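Measuring the light people work in
By Olga Vilela

Nesma Ashour measures light for a living, and most of what she measures was installed by someone who did not. She runs the survey side of Natergate, a lighting practice that is called in after a building is occupied and the complaints have started. We spoke in June, at the end of a job on the ground floor of the Crabtree building, where tenants had reported headaches and poor visibility in what is, by the numbers, a well-lit space.

"The average was fine," Ashour said. "The average is nearly always fine. The designer calculated an average, the contractor delivered it, and everybody signed."

Her first pass at Crabtree used a grid of 16 points at bench height. The highest reading was 816 lux, directly under a row of fixtures. The lowest was 70, in a corner where a storage mezzanine had been added after the lighting was designed. Both points were in use as work positions.

"Somebody was soldering at 70 lux," she said. "He'd brought in a desk lamp. Then the lamp was in the eyes of the woman opposite, so she'd hung a piece of cardboard. You can read the history of a room from the cardboard."

Ashour trained as an electrical engineer and moved into lighting through emergency systems, where the calculations are simple and the consequences of a mistake are clear. General lighting she describes as the reverse. The software is very good and the inputs are often poor. Reflectance values are the usual weak point. A model needs to know how much light each surface returns, and the default set assumes a light ceiling, medium walls and a darker floor. Those values are rarely checked against the finished room, and almost never against what gets put in it.

"Illuminance is what arrives at the surface. People don't see illuminance. They see what comes back. Put the same light on white card and on matte black rubber and you have two completely different visual tasks." 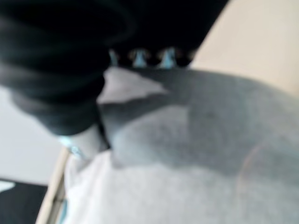 Matte black against pale beige. Only the ridges catch the light.

The practical effect, she said, is that detail on dark objects goes first. The eye adapts to the brightest large area in view. If that area is a pale bench or a white wall, a dark part lying in front of it becomes an outline with very little inside. Raising the light level does not help much, as the background gets brighter by the same factor.

I asked what does help. Ashour's answer was direction.

"Most ceilings give you light from straight overhead, through a diffuser, from everywhere at once. It's comfortable and it's flat. To see texture on something black you want some light coming across it at a low angle, so that the high parts pick up a highlight and the low parts don't. Inspectors know this without being told. Watch one pick up a part and tilt it."

Her colleague Mohammed-Awal Kyei, who sat in for part of the conversation, handles luminance measurement. His instrument is a calibrated camera that assigns a value to each point in a view, and he prefers its output to a grid of lux readings. The drawback is that a luminance map holds for one position and one direction of view. Move the chair and the map is out of date.

"Clients like the false-color plots," Kyei said. "They put them in the board pack. I'd sooner they read the page after it, where it says which chair I was sitting in."

On contrast he was more cautious than Ashour. A high ratio between object and background is useful when the task is finding an edge or counting items. It is a problem when the task is reading the surface. He said the two get confused in specifications, where "good contrast" is written in as a requirement with no statement of what is to be seen.
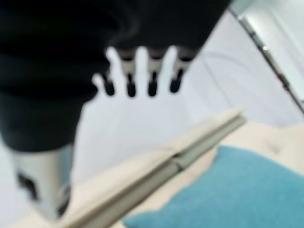
Dark tips and a bright white background. The gaps between them are easy to pick out.

The second complaint at Crabtree was flicker. The tenants had not used that word. They had written "buzzing" on the form, and the building manager, Rachid Saber, had spent two months looking for a noise. The cause was a batch of dimmable drivers, listed on the drawings as the Jamov type, running at a low setting for which they were a bad match. Ashour found it with a photodiode and an oscilloscope in less time than it took to get the ladder out.

"Low-end dimming is where it shows up," she said. "At full output those drivers are clean. Turn them down and they start chopping. Some people notice nothing. Some get a headache by eleven in the morning and can't tell you why."

Saber has since fixed the minimum setting in software and locked the wall controls. Ashour regards this as acceptable but temporary. The drivers will be replaced as they fail, and she has asked for the replacement type to be named in the maintenance manual. She has little confidence that the manual will be opened.

We moved on to color. Natergate measures the spectrum at each survey, mainly to catch mixed lamp batches, but Ashour does not put much weight on color temperature as a comfort measure. In her experience a room where every lamp is slightly wrong in the same direction draws no complaints. A room with one panel visibly different from its neighbors draws plenty. Color rendering matters where people sort by color — wire, thread, paint — and otherwise, she said, it is mostly a purchasing argument.

Glare she takes more seriously. The standard rating method assumes a regular array of fixtures and a seated observer looking horizontally. Much of the work she surveys involves people bent over a bench, looking down, or kneeling and looking at the floor. For them the ceiling hardly figures. What matters is the reflection off whatever is in front of them.
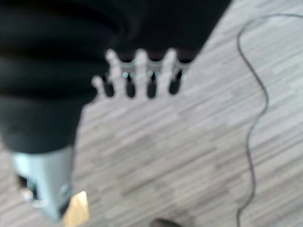 Soft black folds with faint gray highlights, and paler gray segments alongside.

"Floors are forgotten," Ashour said. "A gloss floor is a second ceiling. You can have a beautiful low-glare fixture and then see the whole thing upside down in the polish."

At another site, the Arnholm depot, she recommended a change of floor sealer and left the lighting alone. The client, she recalled, was disappointed, having already obtained a price for new fixtures. Kyei repeated the luminance survey afterward from the same positions. The bright patches were gone and the lux readings had not moved enough to report.

Her report on Crabtree runs to four recommendations. Two extra fixtures go under the mezzanine, on their own circuit. The row producing the peak reading is to be dimmed at commissioning level, above the flicker threshold. Adjustable task lights with shielded heads replace the assorted desk lamps. The last item asks for the survey to be repeated after any change in furniture layout.

Othmane Bensaid, who represents the building's owner, has approved the first three.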